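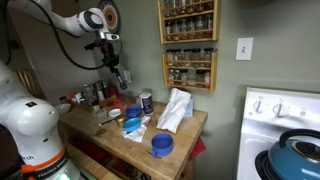 According to Nevzat Akgül, the trouble with most rules for robots in home kitchens is that they were written by people thinking about factories, where the floor is painted, the parts are all alike, and no one has left a bowl on its side. The remark turns up often in discussions of household arm practice, the loose body of rules and working habits that covers the use of jointed robot arms at tables, counters and other places where people also cook, eat and put things down.

Household arm practice

Household arm practice (sometimes called tabletop practice, or just "kitchen rules" among the people who work by them) grew out of the older rules for industrial arms, and it still leans on them for the basics: stopping the machine, limiting its speed and force, and deciding who may be near it. What it adds is a good deal of homely detail about cups, cords, cloths and stoves. Much of it reads like the advice a careful parent might give, and that is part of its charm. There is no one binding text. Most groups start from a shared outline and then write a local sheet for the room they have.

Background

The earliest written sheet that is still widely copied is the Dredstead outline, which filled 2 pages and dealt almost entirely with stopping the arm and keeping hands clear of it. It was drawn up for a shared workroom and was never meant to travel. People found it handy, though, and passed it along, and before long it had picked up notes in the margins about soup cans and dish towels.

The Hedine guide, which came next, gathered up these notes and put them in order. It ran to 24 rules in its first form — generous, if anything, since several of them repeat each other — and it introduced the habit of treating the table, and everything standing on it, as part of the machine's setup. A later version, known as the Soylu revision, took out the repeats and added a long section on heat and water.

Layout of the work area

The guides agree that the reach of the arm should be worked out before anything is placed on the table. Reach here means the whole sweep of the arm, elbow and wrist included, and whatever tool is fitted at the end. People new to the work tend to watch the gripper, quite naturally, and forget that the elbow can travel over a shelf or a row of jars while the gripper itself is barely moving.

Things inside the reach are sorted into task items and standing items. A task item is something the arm is expected to touch, such as a cup or a bowl. A standing item is part of the room: a spice rack, an outlet, a light switch, a kettle on the stove. Standing items may stay where they are, and the Hedine guide is rather fond of letting them stay, on the view that a kitchen stripped bare teaches very little about kitchens. They must, however, be entered in the sheet as things to keep away from, with a clear margin around each one.

Where two arms share a table, each is given its own area, and the strip where both can reach is marked on the plan. Only one arm may work in that strip at a time unless the software has been checked for the two moving together.

Cables

A cable that runs along an arm needs enough slack for the joints to bend all the way, and not so much that a loop can catch on a jar lid or the handle of a cup. The usual check is to move the arm by hand or at its slowest setting through the farthest poses it will use, with one person doing nothing but watching the cable. The Soylu revision asks for this check again whenever a bracket is added or the gripper is changed, and many people do it at the start of each working day as a matter of course.

Soft and loose materials

Paper towels, tissues and cloths have a section all to themselves, and deserve it! They fold, they slide, they hide whatever is under them, and they're forever changing shape between one try and the next. The common rules are these:

Look under loose paper or cloth before starting, and take out anything sharp or breakable.
Keep paper and cloth well away from the burners, including burners that are switched off.
Where a cloth hangs over the side of a table, check that nothing resting on it would come along if it were pulled.
If an item has to stand on a tissue or towel, treat the two as one item when planning the grip.

Dishes and containers

Plastic is preferred to glass for early trials. A vessel lying on its side counts as a starting position in its own right and should be noted as such, so that someone reading the log later on will know what the arm was asked to deal with. Food cans and boxes may be used full or empty, but the sheet must say which, as the weight makes a great difference to the grip. The Drirkov supplement, a short add-on used mainly by teaching groups, sets a limit of 500 grams for any task item handled by beginners, and 400 grams if the item has a handle and will be lifted by it.

Heat and water

Under the Soylu revision, a stove within reach of an arm must be off during all work unless cooking is the task being studied. Kettles are to be empty and cool. The person in charge checks the knobs before the arm is powered and once more before leaving the room. Open water is kept off the table for as long as there are exposed connectors nearby.

People in the room

One person holds the stop button and has no other job. Anyone who wants to move a dish says so out loud, waits for the arm to be stopped, and hears an answer before reaching in. Chairs are pushed back beyond the arm's reach. Sleeves, scarves and long hair are tied or tucked, just as they would be around a mixer.

Points of disagreement

The longest-running argument concerns tidiness. One camp holds that each session should begin from a table set out to a plan, so that results can be compared fairly. The other, with which Akgül is usually grouped, would let the everyday clutter stay, stains and all, and simply record it well. The Hedine guide allows both and asks only that the choice be written at the top of the sheet.

See also

Dredstead outline
Drirkov supplement
Emergency stop
Shared workspace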